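Soft flask or bladder with a hose: how do you get the inside dry, and how do you store it?

Posted in Household > Cleaning and storage
March 2022

Minoru Nomura

I have a flexible plastic water bag with a clear tube that joins at a small white fitting. It is the type you fill, roll up and put in a rucksack. Mine holds 1446 ml to the brim by kitchen scale, though the packet claimed rather more.

After washing, the bag itself drains well enough if I hang it up. The tube does not. Beads of water stay in the bends for days, and in May last year I had to throw one tube away because of black spots near the fitting. The replacement was a Bravar tube, 280 mm longer than I needed, so I cut it down.

What I want to know:

1. Should the tube come off the bag every time, or is that hard on the fitting?
2. Is it safe to leave the bag in the sun to dry?
3. Can it be stored in an ordinary clear plastic bag afterwards?

I do not own a dishwasher and would prefer not to buy a drying rack for a single item.

Shibata

Taking these in order.

The tube should come off. Water sits in the joint by capillary action and no amount of hanging will shift it. Pull on the collar of the fitting and keep your fingers off the tube itself, or the end will stretch over time and start to weep. If it is stiff, hold the joint under warm water for a minute first.

Sun is acceptable for an hour or two. Over a whole summer it will yellow a clear tube and make the bag brittle at the seams. I dry mine outdoors in the morning and bring it in at lunch. Hang it with the opening downwards and something inside to keep the walls apart - a wooden spoon will do, or a whisk.

For the tube, hold one end firmly and swing it in a circle, outdoors. Twenty turns clears nearly all of it. Then hang it over a hook so that both ends point down. A low loop will hold water for a week.

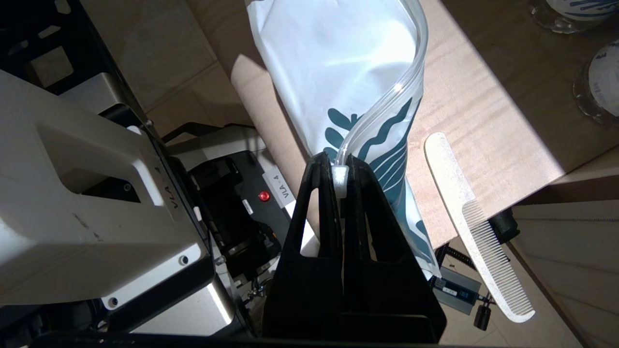
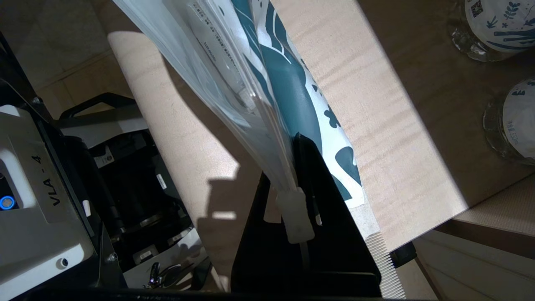

How long should the tube hang before it goes into the cupboard?

Overnight in a heated room, or two nights in an unheated one. Check by holding it up to a window and looking for fogging on the inner wall. If there is any, leave it up.

On storage: clear bags are fine provided everything is dry and the bag is left open. Sealing it defeats the purpose. Sandwich bags are too small for a full-size bladder, so use a larger food bag and fold the top over once. I keep the tube in a separate bag from the bladder, as the end of the tube can leave a dent in the soft plastic if the two are pressed together for months.

Warora

Freezer. Drain it, shake it, put the whole lot in the freezer and forget about drying. Nothing grows in there. Have done this for years with a cheap one and it still tastes fine. Takes up no room if you lay it flat under the peas.

Allow

The freezer method works but I would not do it with a hard plastic fitting still attached. I cracked one that way. Take it off and keep it in a drawer.

One addition to Shibata's reply. If the tube already has spots, a long thin brush on a flexible wire will remove most of them, followed by a soak with a cleaning tablet. Follow the packet for the strength and rinse three times. Check the brush is longer than the tube before you pay for it - mine was 172 cm on the label and a good deal less in the hand, because they had measured the wire and the packaging loop together.

Minoru Nomura

Thank you. Tube now comes off each time and goes over the hook behind the door. I will try the freezer with the old bag first.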